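Review: Flerach teleoperation kit, two-arm version, with Plellent recording software
6 May 2020

Verdict first, for people who are scrolling on a phone: the arms are good, the recorder is adequate, the grippers are a weak point on thin material, and the manual needs to be rewritten. If you plan to collect demonstrations of household tidying in furnished rooms, the kit will do the job. If you plan to collect demonstrations of anything that needs a firm pinch on film or foil, budget for other fingers.

What was tested

The kit comes in four cases. Two hold the follower arms, one holds the pair of leader handles, and the last holds the base plate, the head camera, the cables and a small recording computer with Plellent already installed. We supplied our own wheeled base, a Mabaso, which Flerach lists as compatible. It is compatible in the sense that the bolt pattern matches. The cable exit on the Mabaso is at the back and the power lead for the arms is cut for an exit at the side, so we made an extension.

First assembly took most of a day. Second assembly, after moving sites, took under two hours. The joints hold their zero after being packed and shipped across town, and I did not have to redo the full calibration, only the short one. The short one asks the operator to move each arm to eight poses and press the pedal at each. Pose five is drawn wrong in the manual. The on-screen version is right.

Task and data

The task was room tidying: pick trash off the floor and the furniture, put it in the bin, finish with both grippers open and clear of the bin. We recorded 669 episodes over 17 working days in rented rooms. Of those, 13 were lost to a recorder fault described below. Others were rejected by hand for the usual causes, such as an operator stopping halfway or a start state that matched the previous episode too closely.

I want to stress start states, as the kit gives no help with them. A policy trained on neat layouts learns the layouts. We changed the type of trash, its position and the position of the bin between episodes. The Plellent session screen has one free text field and no structured tags, so all of this had to be typed. We ended up with a short code of our own and a script to check it. A drop-down list would have saved a lot of typing errors.

Leader handles

The handles track well. Lag is low enough that new operators stopped mentioning it after the first session. Each handle is a scaled copy of the follower arm, so elbow posture is carried over directly and there is no solver guessing at it. This matters near furniture. When one arm works low to the floor and the other is held at the bin, the operator can keep both elbows out of the bed covers without thinking much about it.

There is no force feedback. Operators learn contact from the camera view, and for the first few sessions they press too hard into carpet. The follower arms have a current limit that catches this, and the default is set sensibly. Leave it alone.

Fatigue sets in before an hour. The handles are not heavy, but they are not counterbalanced either, and a handle let go will sag and take the follower with it. Use the hold pedal. We capped turns at 40 minutes and the rejection rate late in the day dropped.

Grippers

The stock grippers are parallel jaws with small rectangular fingers. On bottles, cups and crumpled paper bags they are reliable. On snack wrappers they depend on how the wrapper is lying. A crumpled one gives the fingers something to close on. A flat one slides, and the operator ends up pushing it along the floor until it folds. Those episodes are long and I kept fewer of them than I would have liked.

Bin liners are another case. A gripper closed on the rim of the bin will often take the liner with it, and the liner comes up when the arm retracts. We told operators to keep off the liner unless the bin itself had to be moved. If you want bin handling in the data, record it as a separate task with its own label.

Flerach sells a soft finger set. I have not tried it.

Camera

The head camera is wide enough to keep both grippers in view during most floor work. Exposure is automatic and favors the floor, so white bedding near a lamp tends to burn out. That did not hurt us, as little of the task takes place on the pillows, but it would matter for bed making. Exposure can be locked in a config file and cannot be locked from the screen.

The view below is typical of a mid-episode state: one wrapper in the right gripper, the left gripper at the bin, and a bottle, a paper bag and another wrapper still on the carpet. Note also how much of the lower part is taken up by the arms themselves.
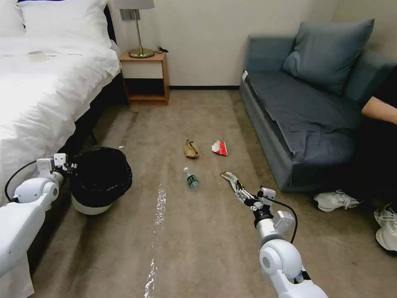 Saler left this comment under the first version of the review: we run the same kit and I would push back on the left arm. In our set the left gripper waits at the bin in nearly every episode, and the trained policy now parks it there even when the nearest trash is on the left. Did you balance which hand picks?

Partly. From the second week operators were told to pick with the nearer hand, and the code in the text field records which one was used. Earlier episodes lean to the right. I have since trained with those weighted down and the parking is less frequent, though it has not gone away. Anyone starting fresh should set the rule on the first day.

Recorder faults

Plellent writes arm states and video to separate files and joins them when the episode is closed. If the disk is slow at that moment the join fails, the episode shows as saved, and the video file is empty. All 13 losses were of this kind. The log has the error, but the screen does not show it. Until there is a fix, run a file size check after each session.

Time stamps between the arms and the camera were otherwise steady. Export is to a plain format that loaded without changes in our training code.

Scores, out of ten

Arms: 9
Leader handles: 8
Grippers: 5
Camera: 7
Recorder: 6
Manual: 3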